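Manipulation Software Group: Minutes
June 17, 2020

Chair: Anong Panyasiri
Minutes: Planning lead
Represented: perception, planning, control, tooling
Apologies: none received

1. Minutes of the previous meeting

Accepted with one correction. Under the control item, the gripper width filter was recorded as running in the driver. It runs in the logger. The driver publishes raw width.

2. Actions carried over

2.1 Clock offset check between camera and width encoder. Done. The offset is now estimated at the start of every episode and written to the episode header. Episodes with no header estimate are refused by the converter.

2.2 Replace the hand-written episode index with a generated one. Done. The old index listed entries for directories that had been renamed. The generated index lists 1323 episodes for the kitchen set.

2.3 Retire the old calibration script. Open. Planning still calls it from one launch file. Carried over to planning.

3. Perception: thin objects

Perception reported on the kitchen set as processed by Luvent, the segmentation and pose package. Of the 1323 indexed episodes, 837 have a usable object track from first contact to release. The remainder are dominated by utensils: chopsticks, forks and thin handles.

Two failure types were separated. In the first, the mask for a held chopstick breaks where the stick passes between the jaws, and the tracker keeps the upper piece only. The pose estimate then places the object center too high along the stick. In the second, two thin objects held close together are merged into one mask. The merged mask has a plausible length, so the existing size check passes it.

The group went through one view of each type of grasp, with both grippers in use.
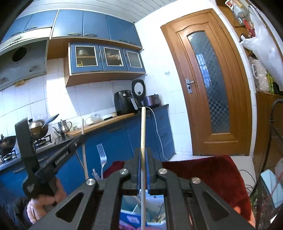 Item 3. Chopstick upright in the center gripper; second gripper at lower left with another stick at its tip, fork alongside.

Perception noted that the background is also hard for the depth estimate. Polished metal on the stove side and glass in the door give unstable values from one run to the next, and the stick has too few pixels across its width to pull the estimate back. Control asked whether the jaws could be used as a reference, as their geometry is known. Perception agreed that this is workable for the center gripper. For the second gripper, the visible part of the jaws changes too much between views.

Agreed: Luvent will take the jaw plane from the gripper model and fit a line to the stick on both sides of it. Where the two fits disagree in direction, the track is marked uncertain and kept. It is not to be dropped silently, as at present.

Agreed: the size check is to be applied per mask and per connected piece.

4. Planning

4.1 Andreadis, the grasp planner, currently treats every held object as a box. For a chopstick the box is wide enough to block insertion into a narrow container. Planning has a branch that uses a capsule for any object with a length-to-width ratio above a set limit. The limit is a parameter and has no tuned default yet.

4.2 Planning asked for an uncertainty value on the held object's axis. Perception can supply it once the two-sided fit is in. Until then Andreadis will use a fixed margin.

4.3 The sampler limit was discussed. At 4000 samples per query the planner returns a grasp for all fixed test cases, but the longest queries hold up the replay tool. A lower limit was proposed and not adopted. Planning will first move collision checking for the second arm out of the inner loop and repeat the timing.

4.4 Transfer from one gripper to the other remains out of scope for this release.

5. Control

5.1 Width commands near closure. With thin objects the recorded width sits close to the encoder's zero, and the learned policy cannot tell a held stick from closed empty jaws using width alone. Control proposed adding the motor current on the robot side. Tooling pointed out that the hand-held grippers have no motor, so the signal would be missing from all demonstration data. Proposal withdrawn.

5.2 Alternative: a per-device zero taken with the jaws closed before each session, and width reported relative to it. Agreed. Control to write the procedure, tooling to add the field.

5.3 The width filter introduces lag on quick closures. Control will compare the filtered and raw signals on the utensil episodes before proposing a change.

6. Tooling

6.1 Luster, the replay viewer, now draws masks and the fitted axis on the same timeline. Scrubbing backward across an episode boundary still crashes it. The fault is issue 641 and has been reproduced on two machines.

6.2 Porkside, the dataset converter, writes left and right grippers by device order. Device order changes when a cable is reconnected. It will read the side from the session file and stop with an error if the field is absent. Older sessions need the field added by hand. Tooling will supply a list.

6.3 Perception asked for a filter in Luster by object class. Accepted, low priority.

7. Release

Anong Panyasiri proposed freezing interfaces between Luvent and Andreadis before the August release. Agreed, with the axis uncertainty field included in the frozen message even if it is filled with the fixed margin at first. Changes after the freeze go through the chair.

8. Actions

Perception: two-sided line fit against the jaw plane; uncertain flag; size check per connected piece.
Planning: capsule branch ready for review; second-arm collision check moved and timed; remove call to old calibration script.
Control: session zero procedure; raw against filtered width comparison.
Tooling: issue 641; side field in Porkside and list of older sessions; relative width field.
Chair: circulate draft of the message definition.

9. Any other business

Tooling asked that failing episodes be reported by episode ID and software commit, without attached screenshots of the terminal. Agreed.

Next meeting to be called by the chair when the message definition is ready for comment.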